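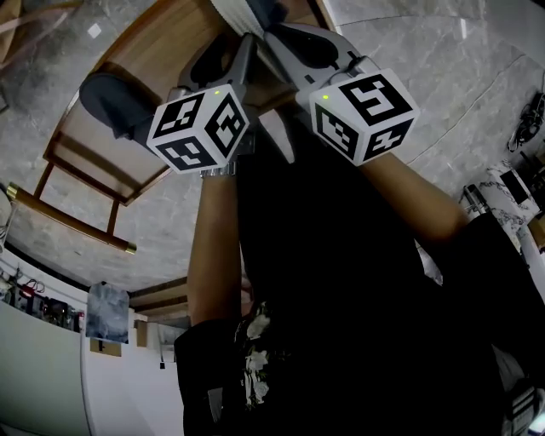 When the gripper work came to our floor at Farnden in February, I had spent most of my working life wiping down, sorting and packing household goods by hand, and I'll admit I expected to hate it. I don't! But it is a different sort of tired, and a different sort of tidy, and I've been collecting little tips ever since for the people who come onto the team after me. Start with your wrists, please. You will be wrapping your whole hand around the lower part of the gripper for long stretches, and a metal link watch band like the one in the photo sits right under the marker cube, exactly where you bend. Some people never notice theirs. I got a sore red stripe from mine in one morning, so now it lives in my apron pocket until lunch, and I look at the wall clock like my mother did.

For anyone reading this at another shop, the arrangement is simple enough. We do ordinary household handling with hand-held grippers (ours are called Molens, after the outfit that supplies them), the movements get recorded, and the recordings go to Vendton, where the arms are being taught to sort and put away. The job used to be judged by how much you packed. These days it's judged by how clean your movements are, and that takes some getting used to if you have always been praised for being fast.

Slow hands, even hands

Lajos Mészáros trained me, and the best thing he ever gave me was to hum something slow. Old waltzes are good. If you hum, you can't rush, and the fingers close at the same pace every time. Soft things like felt and foam want a slightly longer squeeze than you'd think, and if you let go while your arm is still traveling they land crooked and you're doing the whole pickup again.

Come down from straight above when you can, pause, close, pause, lift. Count to 3 in your head on the first pause if you're new. You'll drop the counting after a week or so, and the pause stays.

If something slips, leave it where it lands and begin a fresh pickup. Don't scoop it with your bare hand! Everybody does it at first (I still catch myself halfway, with my elbow out like a chicken), and it spoils the recording, which then has to be marked as a bad one.

Keeping the markers clean

The black-and-white squares on the grippers have to be readable, and they collect fingerprints like a refrigerator door. Use a barely damp microfiber cloth, one pass, then a dry one. Keep kitchen spray off them. I tried a lemon furniture polish once, thinking I was being helpful, and it left a shine that caused trouble for an entire afternoon and a very patient phone call with Molen. The finger pads can be dabbed with the same damp cloth, but let them dry fully before you start again or small things will cling.

Hand cream is the other culprit. I know, our hands get dry. Put it on at the end of the shift.
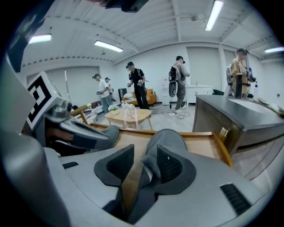
Get the cloths out before the session begins, too, and hang them somewhere you can reach without crossing in front of another person who is recording. We used to keep ours in a drawer at the far end, and you had people tiptoeing through each other's work all day long with a cloth in their hand, whispering sorry.

Cables, bags and other things you trip on

Our floor was laid out for carts and people with their eyes forward. With grippers in both hands you are looking down at your work, and you don't see what's beside your shoes. What has helped us:

Run cables along the wall wherever there's a wall to run them along, and if one has to cross the floor, tell people where it crosses before you start.

Bags go on a hook or a shelf. A bag on the floor will find your ankle.

If you carry your pack on your back, get a second person to settle the straps for you. Reaching behind yourself with a gripper in your hand is how I pulled a muscle in my shoulder, and it took 6 days to stop complaining.

Ribbons, strings and anything else with a trailing end should be laid out loosely, with the end pointing away from you. They catch on the fingers if they're bunched up.

Wear shoes with some cushion. Stone floors are lovely to mop and terrible to stand on. I bought gel insoles after my second week, and my husband says I am a nicer person at supper.

Setting out the small stuff

Put the big flat pieces down first, trays and boards and such, and then lay the little things on them with room between for two fat fingers. A good test is to set your own closed fist between one item and the next. Bottles can lie on their sides or stand up, whichever you like, but change it now and then, because the people at Vendton want to see both, and so would any real home you've ever walked into.

Lightweight things with nothing to hold them, caps especially, are miserable on a bare floor and much kinder on a board. Potted flowers go on last and come off last.

And change places with your neighbor when you lay things out. I always put my cups on the left, for no reason at all, and Lajos pointed out that I'd be teaching a machine my own bad habit. That made me laugh, and then it bothered me a bit on the drive home.

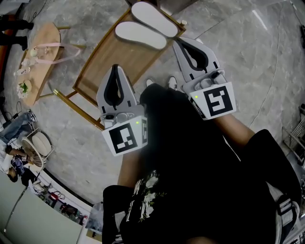 What it has changed for us

People ask me whether we're training ourselves out of a job, and I'm not going to wave that question away. The packing line at our Nyitrai building is smaller than it was. Nobody was let go from my team, but when two of the older women retired their places were filled with gripper work, so the old job is shrinking even while we all stay busy.

On the good side, the lifting is nearly gone, and we finish at the time we're supposed to finish. We also asked for a proper break schedule and got it, with grippers down for 7 minutes after each set. Take it sitting, shake your arms out, drink something. Skipping breaks to get ahead only gives you shaky recordings.

Our logbook was at 2,118 finished pickups when I last wrote in it. Do write yours down as you go, in pencil, with your initials and a word about anything that went wrong. And if you have a better trick for ribbons than mine, pin it up by the cloths, I'd be so glad to have it.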